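Über uns

Die Gemeinde am Stisberg ist eine kleine evangelische Freikirche. Wir sind im Moment 136 Mitglieder, und dazu kommen viele Freunde, welche den Gottesdienst besuchen, ohne dass sie Mitglied sind. Auch diese gehören für uns ganz selbstverständlich dazu.

Angefangen hat die Gemeinde als Hauskreis in der Wohnung der Familie Lumanlan. Damals trafen sich acht Personen zum Bibellesen und zum Singen, am Anfang auf Tagalog und Englisch, später immer mehr auf Deutsch. Heute feiern wir den Gottesdienst in deutscher Sprache, und die Predigt wird ins Englische übersetzt. Kopfhörer dafür bekommen Sie am Eingang.

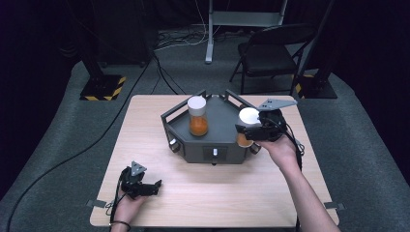 Zwei Gläser mit weißem Deckel und orangefarbenem Inhalt

Unser Haus

Seit drei Jahren sind wir im Haus Joratau zu Gast, in der Semikstraße 67. Der große Saal liegt im Erdgeschoss und ist ohne Stufen erreichbar. Im ersten Stock befinden sich die Räume für den Kindergottesdienst und ein ruhiges Zimmer für Eltern mit kleinen Kindern. Man kann dort die Predigt über Lautsprecher mithören. Parkplätze gibt es leider nur wenige – bitte benutzen Sie, wenn es möglich ist, den Bus.
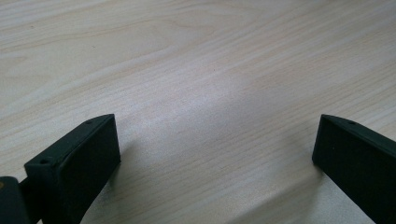
Dindo Barredo

Ich darf diese Gemeinde als Pastor begleiten. Deutsch habe ich erst als Erwachsener gelernt, und wer mir zuhört, der merkt das auch. Die Gemeinde hat mit mir viel Geduld gehabt, und dafür bin ich dankbar.

Was wir glauben

Die Bibel ist die Grundlage für unseren Glauben und für unser Leben. Wir taufen Menschen, die ihren Glauben selbst bekennen möchten. Kinder werden bei uns gesegnet, wenn die Eltern es wünschen. Zum Abendmahl sind alle eingeladen, die an Jesus Christus glauben, egal aus welcher Kirche sie kommen.

Unter der Woche

In den Hauskreisen lesen wir zusammen und beten füreinander. Der Chor probt jeden zweiten Abend vor dem Gottesdienst und sucht zurzeit besonders Männerstimmen. Im Juli machen die Hauskreise Pause, die Gottesdienste finden aber auch in dieser Zeit statt.

Wenn Sie ein Gespräch wünschen oder einen Besuch im Krankenhaus, sprechen Sie mich bitte nach dem Gottesdienst an oder hinterlassen Sie eine Nachricht im Gemeindebüro. Ich melde mich dann bei Ihnen.

Stand dieser Seite: 23. Oktober 2019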